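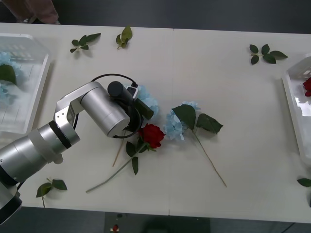 ## Dusting and reviving artificial flowers

I love fake flowers and I don't care who knows it! Mine live on the landing, where a real bunch would sulk for want of light, and the oldest stems have been up there since before we had the stairs painted. They do get grubby though, and a grubby silk rose is a sad thing. So, March being the month I turn the whole house out, I've put down everything I know.

**Try a hidden bit first.** Some reds bleed like mad. Dab the back of a petal with damp white cotton and look at the cotton. If it comes away pink, stay dry from start to finish.

**Dry dusting.** A hairdryer on its coolest, slowest setting gets most of it. Hold the stem upside down, outdoors if you can, and work from the middle of the bloom outwards. What's left in the folds comes out with a soft make-up brush (a clean one, please, I learnt that with a white peony).

**The rice bag.** My favourite! Put a good cupful of uncooked rice in a big paper bag, heads down, hold the neck shut round the stems and shake gently for a minute or so. The dust goes to the rice and the rice goes in the bin. Coarse salt does the same job but gets stuck in anything frilly.

**Washing, if the colour holds.** Cool water, one drop of washing-up liquid, and in and out quickly. Don't leave them to soak, as the glue at the base of the head gives up long before the dirt does. Roll the stem between your palms to spin off the drips, then hang the flower head down from an airer overnight. Keep it well off the radiator.
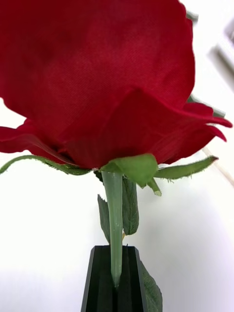 Petals that have gone flat or creased want steam. Boil the kettle, pour it into a wide mug and hold the petal a hand's width above, just until it softens, then curl the edge round a pencil and let it cool there. Plastic leaves are happier with warm water than steam. And do pull the petals apart a bit with your fingers afterwards, because most heads have been squashed in a box at some point and they look twice the size once they're opened up.

**Frayed edges.** Snip the loose threads with nail scissors and run the tiniest bit of clear-drying craft glue along the edge with a cocktail stick. Tiniest! Too much dries shiny and you'll see it from the door.

**Leaves that keep dropping off.** The little plastic collar has usually stretched. Wind a strip of florist's tape round the stem where the leaf sits, pulling it as you go so that it turns sticky, and push the leaf back down over it. Stellan Wallin at the Saturday market swears by a dot of hot glue instead. It holds beautifully, but you can't shift the leaf later, and I'm a terrible one for shifting leaves.

## Putting them back together

Lay everything out on a big clear surface before you start, greenery as well. I used to pull stems out of a carrier bag one by one and always ended up with the best rose left over.

- Start with the leaves and build a loose outline, then add the big blooms low down.
- Bend every stem a little. Dead straight wires are what give the game away.
- For a basket, wedge in a block of dry foam and cover the top with moss.
- Odd numbers if you like; I've got 6 roses in my Blomqvist basket and it looks lovely.
- Turn the basket as you work, or the back will be bald.

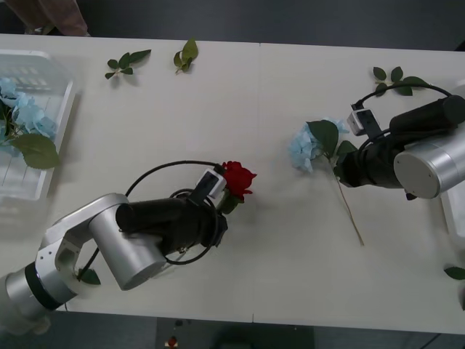
*Flowers and leaves spread over a white table.*

## Storing the spares

Stand long stems upright in a tall box with crumpled tissue between the heads. Short ones can lie flat in a single layer. Keep the lot out of the sun, reds especially, and put a label on the box so it doesn't end up under the Christmas lights for three years like mine did.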